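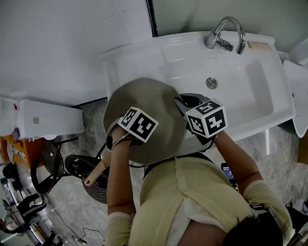
**Who can take part in the Hirum household water diary?**

Any adult who lives in Hirum or Zimow, pays a water bill or shares in one, and can read a meter or get someone at home to read it for them. Tenants and owners are both welcome, and so are people in shared houses, as long as only one person per address signs up.

## Call for participants: household water diary

Hunus is looking for 178 households to keep a diary of the water they use at home over four weeks. The first diary ran in June with a smaller group, mostly from the streets near Semeniuk Road, and we now want a wider spread of homes. Flats above shops and houses with more than five people were badly under-represented last time.

### What you would do

- Read your meter every morning before anyone has a shower, and write the figure down.
- Note each use of the washing machine, dishwasher and garden tap.
- Keep a tally for hand washing of clothes, separate from ordinary use of the basin. The June forms put the two together and we could not pull them apart afterwards.
- Answer a 20-minute telephone call at the end of weeks two and four.

The diary takes most people a few minutes a day. You can fill it in on paper or online, but please stick to one or the other. Missed days are fine -- leave the line blank and do not guess.

### Payment

Each household receives £60 in two parts: £20 after the first call and £40 when the finished diary reaches us. Postage is prepaid. We do not pay in vouchers.

### Who we cannot include

Homes without a meter, homes on a private borehole, and anyone who expects to be away for more than five nights during the four weeks. If you have building work planned in the kitchen or bathroom, please wait for the next round.

### Your information

Diaries are stored under a number, without your name or address. We will not pass your readings to your water supplier. You may leave at any point and keep any payment you have already had.

### How to apply

Letters have gone to 2,000 addresses, but you do not need a letter to apply. Collect a form from the front desk at Hunus or ask for one by post. Forms must be back with us by Thursday, October 20, 2022. We will write to everyone, including those we cannot place, within two weeks of that date.

Questions about the diary should go to Gemechu Lemma, study coordinator, at the Hunus office in Hirum. Large-print forms are available on request -- please say which size you need.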